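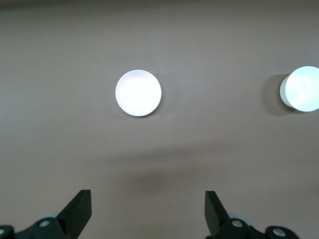
3.2 Materials and table setting

Two white cups were used in every trial. They were of the same model, taken from a single carton supplied by Lotevel, and neither carried a print or a maker's mark on the outside. Plain cups were chosen after the pilot, in which participants given patterned crockery often named the pattern when asked to recall the position, and the two kinds of answer could not be separated at coding.

The table had a matte brownish-gray top. Gloss was avoided. In the pilot, carried out in February on a polished table, several participants used the reflection of a ceiling lamp as a landmark and placed the cups relative to it, which made their errors look smaller than they were in the sessions where the lamp was off. With the matte top the remaining cues were the edges of the table, the weak shading on its surface and the cups themselves. No cloth, mat or tray was laid.

Each layout consisted of a reference cup and a target cup. The reference cup was set first and stayed where it was for the whole block. The target cup was then set at one of the marked distances, upright, and the marks were removed before the participant came in. Layouts in which the two cups touched were left out, as were layouts in which either cup stood closer to the table edge than its own width. The full list of layouts is given in Appendix B.

3.3 Procedure

Participants stood at the long side of the table and looked at the layout for 5 seconds. They then turned to face the wall while the experimenter lifted both cups, wiped the surface and put the reference cup back. On turning around again, the participant was handed the target cup and asked to put it where it had been. There was no time limit. Participants were allowed to slide the cup after setting it down, and most did; only the final position was scored.

A session was made up of two blocks with a short break between them. In the first block the reference cup stood near the middle of the table, and in the second it stood to one side. The order of the blocks was reversed for half of the participants. Talking about the layouts was discouraged during the break, though it was not forbidden, and the session sheets note the cases in which it happened.

Scoring was done by hand. The distance between the center of the cup as placed and the center of the original mark was read from a grid sheet, and the direction of the error was noted separately. Kartha and Van Wijk scored all placements independently. Where their readings differed by more than the width of one grid line, Schwerdtfeger made a third reading and the median was taken.

3.4 Participants and exclusions

Thirty-eight adults took part. All were recruited through the Tatport reading rooms and had normal or corrected vision by their own report. Placements in which the cup was set down on its rim or knocked over were repeated once, with the same layout, at the end of the block. After exclusions 217 placements remained for analysis. The excluded placements were spread over both blocks and did not favor any one layout.

3.5 Remarks on the setting

Three points about the setting bear on the results. The first is lighting. Seen from above, a white cup under an overhead lamp gives a bright disk, and its rim may be easier to make out than the depth of its inside. The center of the cup is then judged from the circle of the rim. Seen from the side of the table, as by a standing participant, the rim becomes an ellipse and the near wall comes into view – the judged center may shift toward the viewer as a result. Fankhauser (section 5) treats this shift as a constant and subtracts it.

The second point is shadow. Shadows under the cups were kept weak by using diffuse overhead light, but they were not removed. Participants cast shadows of their own on the table while leaning over it, and these moved as they did.

The third is the handling of the cups. A light cup tends to be set down in one movement and then corrected, while a heavier one is lowered more slowly and left alone. Lappalainen observed the same difference with the Drimov stoneware set used in the pilot. Weight was held constant in the present study and is not considered further.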